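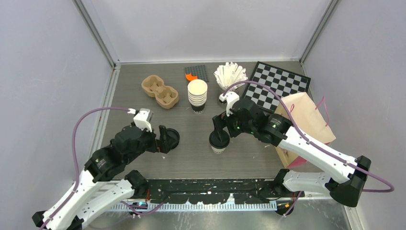
Cups, Lids and Carriers: notes on the takeaway set

Part of the Werkent tabletop collection. Maintained by Othmane Younis. Last edited Tue 28 August.

What this is

A set of pictures and short notes about takeaway drinks things on a table: paper cups, plastic lids, pulp carriers, and whatever else happened to be put out with them. The activity is packing up a drinks order. Fit a lid, stand the cup in the carrier, leave the carrier where someone can pick it up.

There are 900 entries. I would not get excited by that number. Plenty of them differ by the angle of a carrier and very little else, and if you are choosing between this and a smaller set with more kinds of cup, I'd look hard at the smaller one.

What is on the table

Paper cups. Mostly white, some with a band of print low down. We did not record what the print says, so don't go looking for a field with the brand in it.

Lids. Black plastic, round. The notes say "lid" whether it is on a cup or off it. An earlier version had two words for this and people mixed them up constantly, me included.

Carriers. Brown moulded pulp with two holes. The supplier, Pivano, calls these "universal". I remain doubtful. In our own trials the small cups sat too deep and the tall ones leaned, and only the middle size behaved as the box promised.

Other things. Building-block baseplates and loose blocks, a chessboard, and so on. They have nothing to do with coffee and are meant to be left alone during the packing. The original plan from Metwally called them "realistic clutter". I have never seen a café counter with a chessboard on it, but the argument was that a table with only cups on it is too easy, and I lost that one.

Fields

item: cup, lid, carrier, other
state: for cups, lidded or open; for lids, on or off
place: table, carrier, held
note: free text, often blank

"state" describes what can be seen. A cup marked lidded has a lid on top of it. It does not mean the lid is pressed down all the way round, and no field tells you that. We tried adding one and gave up when 5 labellers looked at the same pictures and could not agree. Anyone who has carried a coffee home with a badly seated lid will know how little you can tell by looking.

"place" is crude. A cup with its base in the hole counts as carrier even if it leans. A lid resting on its edge in somebody's grip is held, and the direction it faces goes in the note if it goes anywhere.

Contents of the cups

Not recorded. Please stop writing in to ask. A white paper cup with a lid on looks the same full or empty, and I have removed every note that claimed otherwise.

Known problems

The carriers have two holes and most of the tidy examples use both. Single cups in a carrier are thin on the ground, so any claim about "packing an order" is really a claim about packing a pair.

Black lids are hard to judge against anything dark. The dark baseplates were a poor choice for this reason and I would leave them out next time.

The 7 batches were not labelled by the same people. Batches 1 and 2 are the most careful. Batch 6 has blank notes nearly throughout and I can't say whether that was policy or lunch.

We checked 100 entries by hand before release. The errors were mostly in "state", with lids marked on when they were lying next to the cup. I fixed those. I did not go back through the rest, and you should assume the same mistake is in there.

What people say it is good for

The Movia write-up suggests it could help with "order readiness in busy food service". I'd be wary. Nothing in the set tells you whether an order is right, only whether some cups have lids and where they are standing. It is reasonable for practising the naming of small things, for telling a lidded cup from an open one, and for working out what belongs in the carrier and what doesn't.

Changes

v3: "lid" and "cap" merged into lid. Notes on contents removed.
v2: carriers given their own item type. They had been filed under other.
v1: first release, with the labels as they came back.

A further batch with wider cups is planned for September. It depends on Pivano sending carriers that hold them, so I wouldn't plan anything around it. Corrections are welcome, preferably with the entry number.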